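Teleop demos keep drifting when I record by remote. Should I switch to hand guiding?

Asked by Birutė Vaher, 24/06/2024

Hi all! I've got a two-arm setup and I'm trying to teach it the simplest thing I could think of, toy car goes in bin. I've recorded 263 demos by remote control since May and the policy still closes the gripper a bit short of the car (so annoying!). My hands get tired and I think my later demos are sloppier. Would moving the arm by hand be better, or am I going to regret it? Photos at the bottom of my post.

3 answers

Zsolt Kocsis
I'd stay with remote. If you guide by hand, your own arms end up in the camera view and the policy learns to look for them. Ask me how I know, I lost three weeks to it. Throw out the tired demos first and retrain before you record anything new. Also move the bin between takes, I was lazy about that and mine only ever worked in one spot.

Gwawr Pugh
hand guiding is way easier imo, just do it

Aigars Paju
Kind of with Zsolt, but check your lag too! On our Festitz rig the video and the joint log were two ticks apart and it looked exactly like "closes short." Shifted the log, retrained, fine.

Photos from the question:

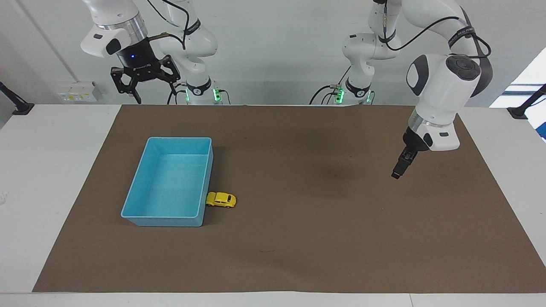
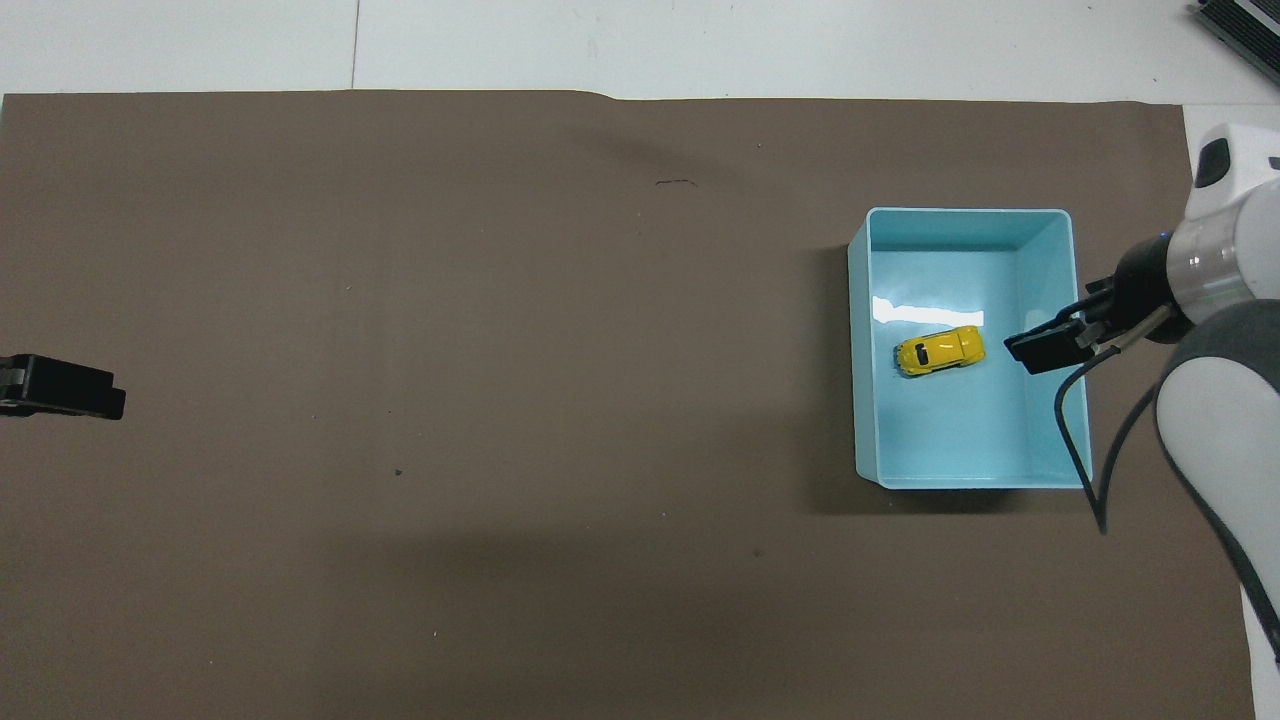 Car next to the bin in the first one, car in the bin in the second.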